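Notes > Kitchen and Coffee > Cup dispensers

The paper cup dispenser, after a month of use
Last updated: June

I said I would write something on the cup dispenser once it had been out for a while, and it has been out for a while, so these are my notes. They are mostly for people who keep a coffee corner in a shared room and are tired of cups in a torn plastic sleeve.

We went through three arrangements before this one. The first was the sleeve itself, laid on its side, which rolled. The second was a wire basket, fine for mugs and bad for paper cups, as the rims bent wherever they touched the wire. The third was a drawer. Visitors never found the drawer. They asked for a cup or they went without.

The dispenser came from a catering supply shop in Clesgate. It is a clear acrylic tube on a frosted white base, and it stands on the table without being screwed to anything. You can tell from across the room how many cups are left, and that was the main thing I wanted. It lives near the middle of the square table, with enough clear space beside it to set a cup down.
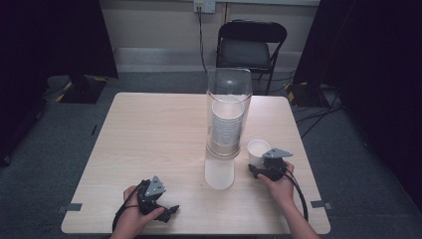 Does it tip over when you pull at it? That was the first comment under my earlier post, and the same reader wanted to know whether two cups come away together. It hasn't tipped yet. If you load it full it is heavy enough to stay put, and when it gets low I keep a hand on it. Two cups do come away together sometimes, mostly when a new stack has been pushed down hard. I now put them in gently and give the stack a small twist first.

Cups are the other half of this. I buy plain white ones from Brudach, the smaller size, in boxes of 300. There is a trade box of 4,000 at a much better price per cup and I have thought about it more than once, but I would have to store it somewhere, and paper cups pick up the smell of whatever they are kept next to. Ours spent a winter beside the floor cleaner and the coffee tasted like it. So I order the small box and keep it on the shelf over the coats.

The table deserves a paragraph. It came out of a reading room in Dendbridge that was getting new furniture, and it is the nicest thing in the room. The top is pale with a long grain that runs in soft waves, and it has a small dark spot in it that I used to try to wipe off. I have wiped at that spot at least 4 times this year, thinking it was coffee.

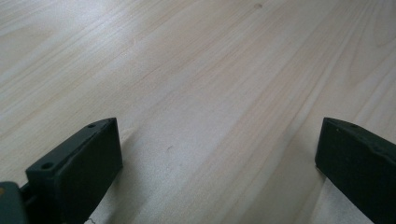
The table top. The small dark spot is part of it.

Because the top is so light, rings show. A paper cup leaves less of one than a mug does, but a drip down the side will do it, and by late afternoon there can be a few. I wipe with a damp cloth and then straight away with a dry one. I don't use spray on it. A friend at the Krishnan cafe told me they oil theirs twice a year, so I tried oil on a corner of the underside and it went a shade darker than I liked. I left the top alone.

There are small flecks and a faint curved line that could be a scratch. None of that bothers me. I did consider a tablecloth, and then a wipe-clean mat just under the dispenser, and I asked here which people would choose.

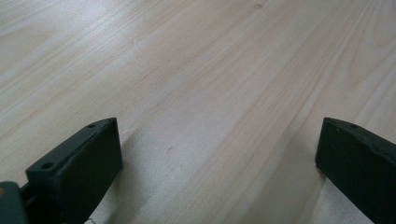

Skip the mat, wrote one reader, because water gets under it and sits there and you only find out in the fall when you move it. They had lost a good sideboard that way. Another said the same about cork coasters. So there is no mat, and I lift the dispenser every evening when I wipe.

Cleaning the dispenser takes around 2 minutes if you do it often. I take the cups out, keep them nested so the insides stay clean, and wipe the tube with warm water and a drop of dish soap. Nothing with alcohol in it - I'm told it can cloud acrylic, and I don't want to test that on this one. The inside is the awkward part. A bottle brush with a soft cloth around it reaches all the way down.
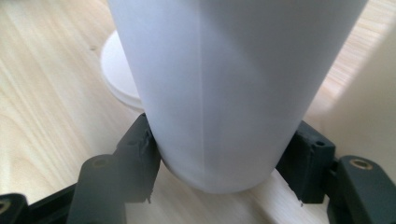

Then it all has to dry properly before the cups go back. I didn't wait long enough the first time and the bottom few cups went soft and had to be thrown out. Now I do it last thing in the evening and refill in the morning.

If I were buying again I would get the same kind, maybe a little shorter. Filling it to the top means lifting a tall stack over the edge, and I have dropped one - it unrolled right across the carpet. Half a stack at a time is easier. I'll add to this page if anything cracks.

6 comments | 11 shares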